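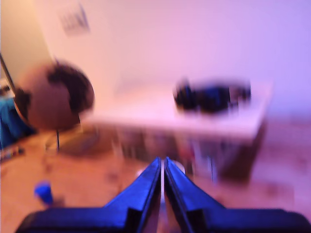
Catalina Painemal: same thing on my end, the evening breathing session in Trokuvum quits at 15 min and goes back to the start. Paid for the 30 one.

Ticket 105, Trokuvum app, guided sessions
Opened March 2, 2013

Reinstalled, no change. Logged out and in, no change. Morning stretch plays fine all the way thru. Only the evening ones stop.

Asked Catalina which phone. Old Jatska, never updated since December. Mine is a Sisay, so prob not the phone.

Tried with wifi off, session downloaded first. Played to the end, bell and all. Second try same. So streaming is the problem, not the file.

Told her to downlaod before bed for now. Passed to Javiera, still open.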